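Vorlesungsskript Automatisierung im Alltag, Einheit 6
Können Maschinen schon Haus- und Werkstattarbeit?
Kornél Fodor
2. Juni 2020
Zuletzt aktualisiert: Fassung 3, Abschnitt 6.4 ergänzt

6.1 Worum es in dieser Einheit geht

In den letzten beiden Einheiten ging es um Industrieroboter in der Serienfertigung. Dort ist die Frage, ob eine Maschine die Arbeit kann, weitgehend beantwortet: Das Teil kommt immer aus derselben Richtung, liegt in derselben Lage, und der Roboter wiederholt eine Bahn. Heute verlassen wir diese Bedingungen. Wir fragen nach Tätigkeiten, die in jeder Wohnung und in jeder kleinen Werkstatt anfallen: Wäsche zusammenlegen, Schubladen einräumen, Schrauben sortieren, einen Schlüssel vom Bund nehmen.

Bitte vorher lesen: Kapitel 4 im Reader. Die Begriffe Freiheitsgrad, Nachgiebigkeit und Greifplanung werden vorausgesetzt.

6.2 Drei Stufen des Könnens

Wenn in einer Pressemitteilung steht, ein Roboter »könne« Handtücher falten, ist damit sehr Unterschiedliches gemeint. Wir unterscheiden im Kurs:

Stufe A: Die Maschine hat die Aufgabe einmal geschafft, unter Aufsicht, oft nach vielen Anläufen.
Stufe B: Sie schafft die Aufgabe wiederholt am selben Platz mit denselben Gegenständen.
Stufe C: Sie schafft sie mit fremden Gegenständen an einem fremden Ort.

Für den Haushalt zählt nur Stufe C. Die meisten Vorführungen erreichen A, einige B. Ob ein Arm dabei selbständig arbeitet oder von einem Menschen ferngesteuert wird, sieht man einer Aufnahme nicht an und muss es im Begleittext suchen. Fehlt die Angabe, notieren Sie das in Ihrer Auswertung.

6.3 Starre, weiche und bewegliche Gegenstände

Ein Becher ist starr. Seine Lage lässt sich mit sechs Zahlen angeben, und nach dem Greifen ändert sich an ihm nichts. Ein Tuch dagegen hat praktisch unendlich viele Formen. Dazwischen liegt eine Gruppe, die im Unterricht gern übersehen wird: Gegenstände aus mehreren starren Teilen, die lose miteinander verbunden sind. Ketten gehören dazu, Scharniere mit Spiel und eben der Schlüsselbund. Jeder Schlüssel ist für sich einfach zu beschreiben. Am Ring hängend pendelt er, verdeckt die anderen und verhakt sich.

Mit zwei Armen kommt eine weitere Schwierigkeit hinzu. Halten beide denselben Ring, bilden sie mit ihm eine geschlossene Kette. Ein kleiner Positionsfehler wird dann zur Kraft, und ein dünner Ring verbiegt oder springt aus dem Griff. Ein Mensch gibt an dieser Stelle mit den Fingern nach, ohne darüber nachzudenken.

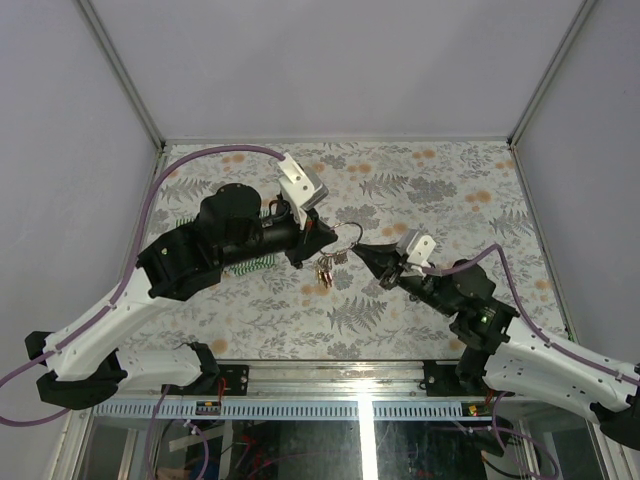 Kornél, mir ist das zu streng gerechnet, schreibt Farkas am Rand der Maifassung: In der Werkstatt reicht Stufe B völlig, wenn der Platz eingerichtet ist und die Ware immer dieselbe bleibt, und kein Betrieb wartet auf einen Roboter, der auch in einer fremden Küche zurechtkommt.

Der Einwand ist berechtigt und wird in der Übung aufgegriffen. Für die Werkstatt kommt es auf den Takt und auf die Fehlerquote an, für den Haushalt auf die Vielfalt der Fälle. Beides darf man nicht mit derselben Zahl messen.

6.4 Rechenbeispiel: Schlüsselausgabe bei Plisano

Plisano verwaltet Mietobjekte und muss 2929 Schlüssel neu auf Ringe verteilen. Im Versuch mit einem zweiarmigen Aufbau wurden 200 Griffe ausgewertet, 37 davon schlugen fehl. Das ergibt eine Fehlerquote von 18,5 Prozent.

Für eine Laborvorführung ist das ordentlich. Im Betrieb müsste bei jedem fünften bis sechsten Griff ein Mensch eingreifen – und wer so oft eingreift, kann daneben kaum etwas anderes tun. Die Zeit für das Eingreifen gehört deshalb immer mit in die Rechnung. In den Vergleichen von Skolton fehlte sie anfangs, wodurch der Roboter deutlich besser dastand.

Zu beachten ist auch, was als Fehlschlag gezählt wird. Fällt ein Schlüssel auf den Tisch und wird im zweiten Versuch aufgenommen, ist das je nach Protokoll ein Erfolg oder nicht.

6.5 Aufgaben zur Übung

1. Ordnen Sie fünf Tätigkeiten aus Ihrem eigenen Haushalt nach der Art der Gegenstände (starr, weich, lose verbunden). Welche davon brauchen zwei Hände?

2. Histalance möchte die Zahl der ausgewerteten Griffe auf 500 erhöhen. Wie viele Fehlschläge sind bei gleicher Quote zu erwarten? Was sagt das Ergebnis über Stufe C aus?

3. Nehmen Sie Stellung zu der Randbemerkung in 6.3. Höchstens eine Seite.

Abgabe wie üblich über den Kursordner. Aufgabe 3 wird in der nächsten Sitzung besprochen, bitte ausgedruckt mitbringen.

3 Kommentare – 12 Mal geteilt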